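The Summer I Gave Up on Fabric Softener
June 22, 2019 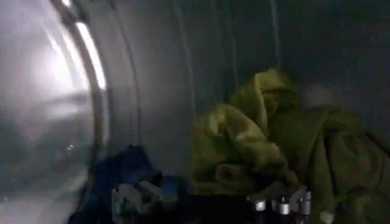

Fabric in the drum, with the light coming in from the left.

I grew up in a house that smelled like fabric softener. My mother bought it in the big jug, the kind with a handle, and she was generous with it, so that every towel, every pillowcase and every pair of gym socks I owned walked around in a little cloud of fake lilac. When I moved out I bought the same jug and kept right on going for years without giving it one thought.

Then in May we had a run of hot, sticky days, and I got out of the shower one morning and could not get dry. I mean it! I stood there pushing water from one shoulder to the other with a towel that felt like a raincoat. They were nice towels too, a set from Gurnetti that I had saved up for (the store downtown, next to the bank, if you know it), and they had been wonderful for the first few months.

So I did what I do, which is complain to my sister on the phone for the better part of an hour. She let me go on for a while and then asked how much softener I was using. I told her. There was a pause. She said she hadn't bought any in years and her towels were older than her kids.

I was skeptical, but I'm also cheap, and new towels were out of the question. I washed the whole set with half the usual detergent and a cup of plain white vinegar, no softener at all, and then I washed them again with nothing but hot water. The first time they came out I was a little let down, because they felt stiff and looked flat. But the second week they had some life in them again, and by the third they were drinking up water like they did when they were new.

A few things I've picked up since then, in case you want to try it. Shake each towel hard before it goes in the dryer, two or three good snaps. Don't pack the load tight. I was doing 7 bath towels at once and now I do four, and they come out fluffier and faster. I run them for 60 minutes on medium and take them out while the hems are still the tiniest bit damp, then hang them over the stair rail to finish. And please don't pour vinegar in with bleach, ever, the fumes are dangerous.

I do miss the smell a little. I tried a lavender sachet in the linen closet, which cost me 65 cents at a yard sale and mostly smells like a yard sale, but I've left it in there anyway. What I've come to like is a towel that smells like nothing much, with maybe a bit of open window in it if I've had the hall window up.

The sheets are next. My husband has asked me to leave his T-shirts out of this, and for now I'm respecting his wishes, so there is still half a jug on the shelf in the basement with his name on it.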